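Instruction set licensing

Instruction set licensing is the practice by which one company, having worked out the basic vocabulary that a computer chip understands, lets other companies build chips that speak it, usually in return for money. It sits a little to one side of the better-known business of licensing finished chip designs, and the two are mixed up so often, even by people who have spent years in the trade, that most introductions to the subject begin by pulling them gently apart.

Background

Every processor answers to a set of instructions: add these two values, fetch that one from memory, jump to another part of the program if the result is zero. The full list, together with the rules for how each entry must behave, is called the instruction set. Software is eventually boiled down to these instructions, and so a program prepared for one instruction set will not run directly on a chip built for another. A great deal of money and a surprising amount of loyalty hang on this simple fact.

A company that takes a design license receives a finished or nearly finished plan, and its engineers fit that plan into a larger chip much as a builder might fit a ready-made staircase into a house. A company that takes an instruction set license (often called an architecture license) receives mainly a thick specification and permission to follow it. The staircase it must build for itself, and it may build it as grandly or as plainly as it likes, so long as feet land where the specification says they should.

The Lultmont license

A good picture of how these agreements work can be had from the Lultmont family of embedded processors, which found its way into printers, elevator controls, and a good many cash registers. Lultmont's first instruction set was a small and tidy affair with 179 instructions, and the company at first kept it strictly to itself. Customers who liked the chips kept asking whether they might make their own versions, and the company came around to the idea slowly, with a certain amount of grumbling that can still be felt in the wording of its early contracts.

The first outside licensee was Bimstead, a maker of industrial controllers, which wanted a part that used less power while waiting for something to happen (and industrial controllers, it should be said, spend a very large part of their lives waiting for something to happen). Bimstead's version ran the same programs as the original but was arranged quite differently inside. It could begin 2 instructions at once where the Lultmont part began one, and it shut down whole sections of itself between tasks.

Conformance testing

With more than one company building to the same specification, the question naturally comes up of who decides whether a chip has followed it. In the Lultmont case the answer was a body of tests known simply as the Index, which grew to 550 separate programs. Each one poked at some corner of the specification, such as what happens when a number grows too large for its register, or when an interruption arrives in the middle of a slow division. A chip had to pass the entire Index before its maker could use the Lultmont name on the package.

The Index was thorough, but it was fussy too, and licensees complained that a few of its tests checked the habits of the original hardware more than the rules on paper. Several of these were later rewritten. Others stayed as they were, and engineers at Bimstead are said to have kept a special mode in their chips purely to satisfy them.

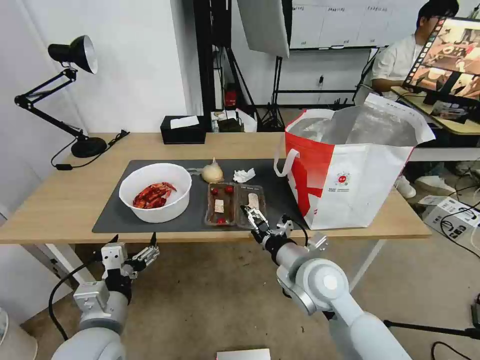
Vol. 2, p. 200

Custom instructions

Some licenses let the holder add instructions of its own. The attraction is easy to see, as a company that performs the same calculation all day long may save a good deal of time and battery by giving that calculation an instruction to itself. The Iyer extensions, a group of additions for audio filtering, are the usual example among Lultmont parts. They lived in a corner of the instruction set that had been deliberately left empty, so that ordinary programs would never stumble over them.

The drawback is that software using the extra instructions is tied to the chips that have them. Compiler writers, who must teach their tools about every addition, have tended to be lukewarm. Lultmont's later licenses handled the matter by asking that any custom instruction be switched off when the chip started up, leaving it to the program to turn on whatever it needed.

Fees and terms

Payment commonly comes in two parts, a sum on signing and a royalty on each chip sold. An architecture license usually costs more at the start than a design license, and the licensee must also pay its own engineers to do the designing, which is why smaller firms seldom take one. Open instruction sets, whose specifications may be followed without a fee, have changed the arithmetic somewhat, although the work of designing and testing a chip remains just as long and just as costly as before.

See also: Binary compatibility; Compiler; Embedded processor; Reference design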